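Tollo lunch set: bowl, cup and two utensils
Review by Beathag Haldane

I bought the Tollo set in November for the small kitchen at our office in Emside. Before this we had only heavy plates which came with the room, and every week one of them lost a piece. I wanted something light, simple, and not too ugly. After 40 lunches I think I can say something useful.

The set has a blue bowl, a black cup and two utensils with colored handles, one red and one orange. The straws I ordered separately, they are from Unska.

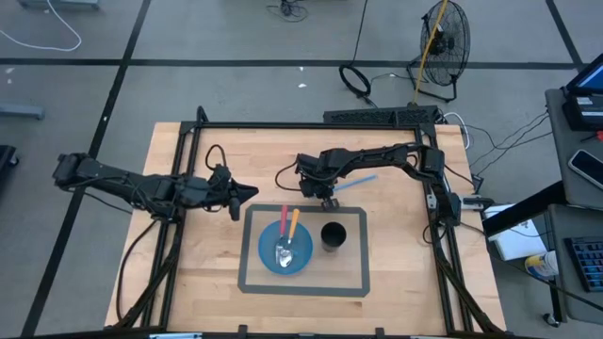

My first worry was the weight. A light bowl often slides away when you push with the spoon, but this one stays where I put it, also when it is only half full. I eat mostly soup and rice, and both are comfortable. For a big salad I would like it wider.

The color is nicer than in the shop. I expected a flat blue like a toy, and I got something softer - with the window behind it, the wall of the bowl becomes quite pale.

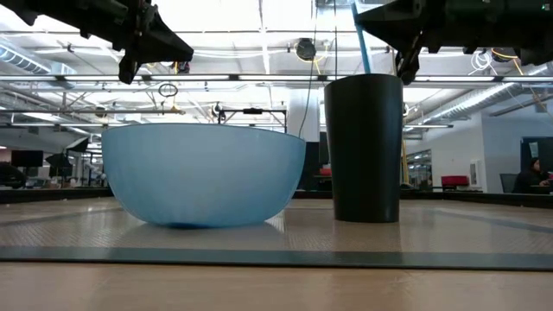 The bowl and the cup side by side. The cup is the taller one.

The cup I like less. It is matte black also on the inside, so with coffee it is difficult to see how full it is. I have poured too much more than once. It is pleasant to hold, because it gets narrower to the bottom, and my colleague Shona Matheson uses it every day for water with no complaint.

The handles of the utensils are the best idea in the set. Red is mine, orange is for the guest, and we don't mix them anymore. They are long enough to lean in the bowl without falling in.
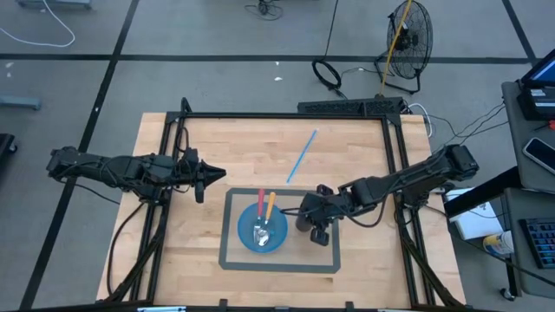

Cleaning

I wash everything by hand with a soft sponge. Tomato sauce left a light shadow in the bowl the first week, and it went away after one night with baking soda. The handles still have their full color. The cup shows fingerprints, more than I expected from a matte surface.

The straws

Each Unska straw comes in its own clear wrapping. It is clean, and good for a bag, but it makes a lot of small trash for one drink. 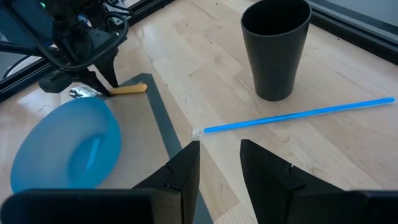
The length is right for a tall cup, and the blue goes well with the bowl. Next time I will look for a kind that can be washed.

I compared also with the set from Gunn, which has a lid for the bowl. If you carry your lunch on the bus, take that one. For eating at a table I stay with Tollo, and I have ordered a second bowl. Four stars from five, the missing star is for the cup.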